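Prorkeo Collovell 600 Wardrobe Trunk
Touring and Stage > Wardrobe > Upright trunks

Upright hanging trunk for stage costume, for use on tour, in television studios and in theatre dressing rooms. Supplied with hanging rail, drawer unit and lockable accessory compartment.

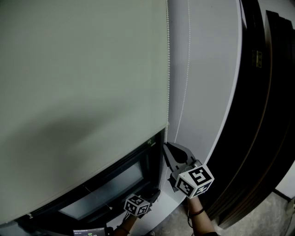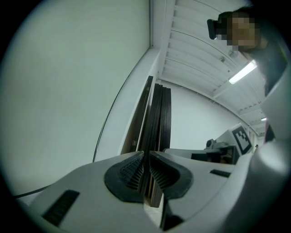
First: roller blind with beaded chain. Second: dark boards, upright.

Overview

The Collovell 600 holds one performer's costumes for a full show, including changes, footwear and stage jewellery. It travels upright on four castors and opens at the front on a full-height hinge. The door can be folded flat against the side of the trunk when space in the dressing room is tight.

The name refers to the internal width of the hanging section in millimetres. The drawer section is 338 mm wide inside and is fitted on the left as standard. Right-hand drawers can be ordered at no extra cost but must be requested before the trunk is built.

Hanging section

The rail is steel tube, fixed at both ends and fitted with a sprung retaining bar. The bar presses against the hanger hooks and stops them jumping off the rail over kerbs and loading ramps. It will take wire, wooden and padded hangers. Very thick hooks, such as those on some fur and heavy coat hangers, should be tried before a tour, as the bar may not close over them.

For long gowns, remove the shoe tray from the base. The tray lifts out without tools.

Drawers

Five drawers, all the same width. The top two are shallow and lined with dark felt for gloves, ties and small items. The lower three are unlined and wipe clean. Each drawer has its own catch and stays shut with the trunk laid on its back, although we do not recommend moving it this way.

Accessory compartment

The compartment sits above the drawers and has a separate key from the main door. It is intended to keep rings, watches and other pieces together and away from casual handling. It is not a safe and carries no security rating. Insurers usually ask for items of high value to be kept in a rated safe or carried by hand, so please check your policy wording before relying on the compartment.

Two keys are supplied for each lock. Replacement keys are cut against the number stamped on the barrel. Keep a note of this number somewhere other than inside the trunk.

Specification

Hanging section, internal width: 600 mm
Drawer section, internal width: 338 mm
Accessory compartment, internal depth: 300 mm
Castors: four, two with brakes
Door: single, front opening, left or right hinge
Locks: 2, keyed separately
Finish: black, with label panel on door and both ends

Options

Mavromatis mirror kit, fits inside the door
Second rail for shirts and short jackets
Stencilled name or production title
Wergate padded cover for outdoor loading

The mirror kit and the second rail cannot be fitted together.

Care

Leave the door open overnight after damp costumes have been stored. Check castor bolts at the start of each run and tighten if needed. Do not use silicone spray on the retaining bar.

Ordering

Trunks are built to order. Orders placed in January may take longer owing to the spring touring season. For hire stock, spares or unusual sizes, contact Clodagh Phelan in the wardrobe department, quoting Collovell 600 and the hinge side required.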